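The Keyboard That Was Built by Its Waiting List

By Olesia Stelmakh
6 min read
38 comments | 214 shares

When Hanne Salminen opened the order page for her small keyboard, she had gone to make coffee. She came back to the kitchen table and the page was already closed, because the system had reached the limit she had set herself the evening before. The limit was 400 pieces. She thought the shop software was broken and wrote an angry message to the company that hosts it. They answered politely that everything was working as it should.

The keyboard is called Puda. It is a split keyboard, so it comes in two halves with a cable between them, and each half is small enough to go in a coat pocket. There are many split keyboards in the world and some of them are cheaper. What makes this one unusual is the way it was designed, and I spent part of April talking with the people who took part in it.

Salminen used to work on hearing aid controls in a company where, she told me, a change of one button could take a year. She left and started Varnuvia with one friend, Marjatta Rantala, who is responsible for the electronics. In the beginning they had no product at all. They had a forum and a question, written in the first post: "What do you hate about typing in a train?"

The answers were very long. People wrote about sleeves that touch the space bar, about neighbors with sharp elbows, about the noise. One man sent a drawing of his own knees with measurements. Rantala printed it and it still hangs over her soldering bench.

After some months there were 136 people who wrote regularly, and Varnuvia gave each of them a vote. This was the moment when things became difficult.

"I believed that a vote makes people calm," Salminen says. "It makes them start campaigns."

The hardest fight was about the thumb keys. The first prototype had two for each thumb. A group on the forum wanted four, and they argued for it with real energy, with tables and small videos of their hands. The other side said that four thumb keys would make the case wider and then it is not a pocket keyboard anymore, it is only a keyboard. The discussion went on for so many pages that Rantala stopped reading it and asked a friend to tell her when it was finished.

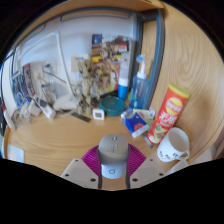 In the end the wider case lost, but not by much, and some people left the forum because of it. One of those who stayed was Shaimaa Hegazy, a translator who types all day and who had voted for four. I asked her if she was still disappointed.

"A little, yes," she said. "I use layers now for the keys I wanted. My hands learned it in a few weeks. But I still think we were right."

Hegazy has been testing the second prototype since winter. She likes the low key caps and the firm click when a key goes down. She does not like the connector for the cable, which sits on the inner side and gets in her way when she places the halves close together. She has reported this many times. Rantala knows about it and says it will move on the next version of the board, and that she would be grateful for no more messages on this subject.

I borrowed a Puda myself and wrote part of this article on it. The first day was terrible. I have typed the letter B with the wrong hand all my life, it seems, and a split keyboard does not forgive this. By the end of the week I was almost at my normal speed, and my shoulders felt better in the evening – though I must say I had also changed my chair in the same week, so I cannot promise which one helped.

The software is the weaker part. To change what a key does, you open a page called Saarinen, named after the street where the two women had their first office. It works, but the buttons are small and the words on them are written for people who already know the words. I wanted to move the Escape key and spent a good part of a morning inside a menu with the name "Matrix." The forum helped me quickly and kindly, and somebody sent me a ready file. A person who does not like forums will perhaps have a harder time.

There is also the question of what comes now. The first 400 pieces are sold and the cases are being made in a workshop in Gitirport, which normally produces parts for kitchen scales. Luana Toledo, who manages the orders there, told me that the keyboard is the smallest job they have and the one with the most emails. She was friendly about it. Her workshop could make a larger series in the fall, but it would need to know soon.

Salminen has not decided. A larger series means a loan, and she has promised her family that there will be no loan. It also means customers who did not vote on anything and who only want a keyboard that works when they take it out of the box. Rantala would like to do it. They have talked about it on long walks, and for the moment they agree only that the connector must move first.

On the forum, a new thread has been opened about the color of the cable. When I looked last, it was on page 4.

Share this story: 214 | Comments (38)

Contact the editors | Copyright, all rights reserved | Back to top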